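Learning to read the small print of my grandmother's recipes

When my grandmother died she left a tin box with recipe cards, and because I was the one in the family who cooks, the box came to me. This was in November, two years ago. I put it on top of the refrigerator in my apartment in Boltorby and I did not open it until the spring. I was afraid of it a little. I knew her handwriting would be there.

The cards are written in Portuguese, but it is her Portuguese, with the words spelled as she heard them. There are very few quantities. She writes "flour, what it asks for." She writes "sugar until it is enough." For the almond cake she gives the number of eggs, 12, and underlines it two times, and then she gives nothing else at all, not the size of the pan, not the time in the oven. I suppose she was worried that somebody would try to save on the eggs.

My first almond cake was flat and wet in the center. The second one was dry. I wrote in a notebook what I did each time, in grams, and I taped the notebook page inside the door of the cupboard. My husband said it looked like a chemistry lesson, and he ate both cakes anyway.

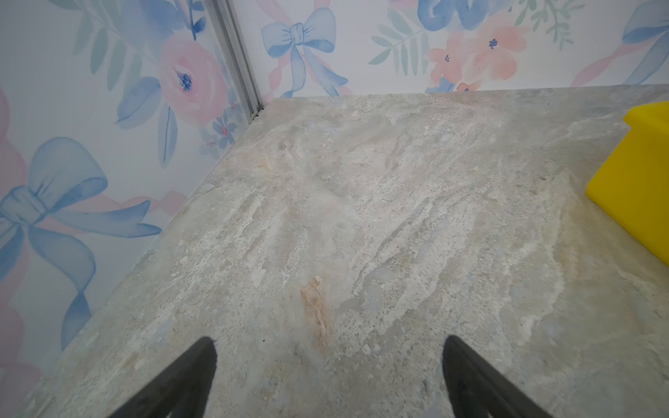 Gray stone pattern, with a little beige in it.

The surface where you work is important for dough, this I can say now. My grandmother had a table of real marble in her kitchen, which came from an old café called Guerreiro when it closed. It was always cold, even in August, and she rolled her pastry on it without hurry. In Boltorby I have an ordinary counter and it is warm because the dishwasher is below. So I had to change how I work. I put the dough in the refrigerator for longer, and I roll only half of it while the other half waits. If the kitchen is very warm I stop and put everything back, the rolling pin also.

I asked for help from Benedita Morais, who was a neighbor of my grandmother in the same street for most of her life. We speak on the telephone on some evenings, when her soap opera is finished. She is a very exact person. When I read her the card for the almond cake she was quiet, and then she told me that my grandmother toasted the almonds and let them get completely cold before grinding them. It is not on the card. Why would she write it? Everybody in the street knew it.

After that conversation I went back to all the cards and I called them "the half recipes." I think many old recipes are like this. The card was only to remember the part that one could forget, and the hands remembered the rest. For a person who learns from the card alone it is a problem. I have one card which says only "as for the other, but with lemon," and I still do not know which is the other. Benedita does not know either. I tried it with the sponge, and it was good, and I tried it with the little biscuits, and it was also good, so maybe it does not matter.

The oven is a different story. Hers was gas and it was hotter at the back, so she turned the pan in the middle of the baking. Mine is electric, a Plostarden, and it says one temperature on the front and does another one inside. I bought a small thermometer that hangs from the rack and I learned that my oven is 12 degrees colder than it promises. With this corrected, the almond cake needs 26 minutes in my square pan. I was so happy with this number that I sent it to my sister in a message with no other explanation, and she answered with a question mark.

I should say something about the box, because several of you asked after my last post. It is a biscuit tin of the brand Hillulo, and the lid does not close well anymore. Inside, my grandmother lined it with a piece of paper left over from her bedroom wall. She loved flowers on everything, on the curtains, on the apron, on the plates we could not touch. Her bedroom was papered in the style of those walls with pink roses and blue bows, with the pink ribbon going in diamonds from one side to the other, and as a child I followed the diamonds with my finger when I was supposed to be sleeping. Hers was more yellow by the end and a corner near the window was loose. The piece in the tin stayed much brighter, I think because it was always in the dark.
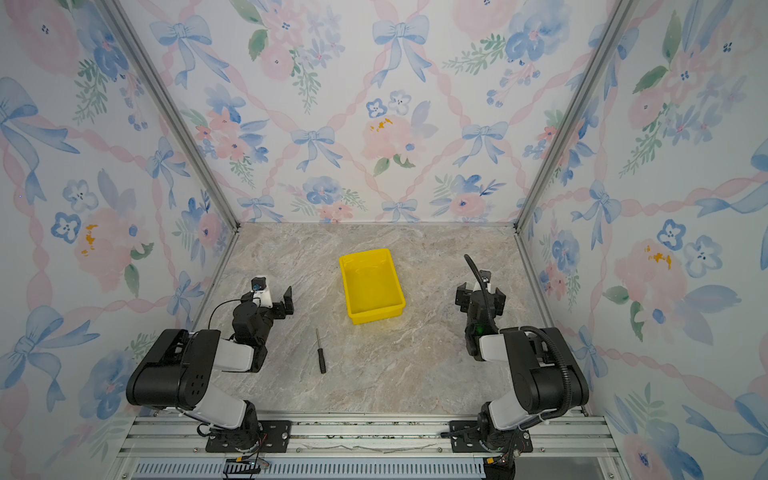 Handwriting was the slowest part of all this work. I decided to copy every card, first exactly as she wrote it, with the mistakes, and then a second time with my own grams and minutes next to hers. I do one card on a quiet evening, never more, because after one my eyes get tired and I start to guess. I want the copies to be nice to hold, so I am looking for a paper for the cover. Something with a white background, green leaves and small blue flowers between the roses, like on the walls in this photo, would please her very much, although my sister says it is too sweet and that we should use plain linen. We will see who wins. I am the one who pays the printer.

The printer in town wants a file with 600 dots per inch for the scans of the cards. My old scanner does it, but very slowly, and it makes a noise like it is climbing stairs. I scanned 6 cards so far. One has a round stain from a coffee cup over the word for cinnamon and I left it there.

If somebody reading this has a recipe for "broas" with sweet potato where the dough is cooked first in a pot, please write to me. The card for it is so faded that I can read only the title and the word "patience." I tried with a lamp from the side and with a magnifying glass. Benedita says her cousin made them for All Saints but with honey, and my grandmother did not like honey, so it cannot be the same one.

Next time I will write about the quince paste, which I burned.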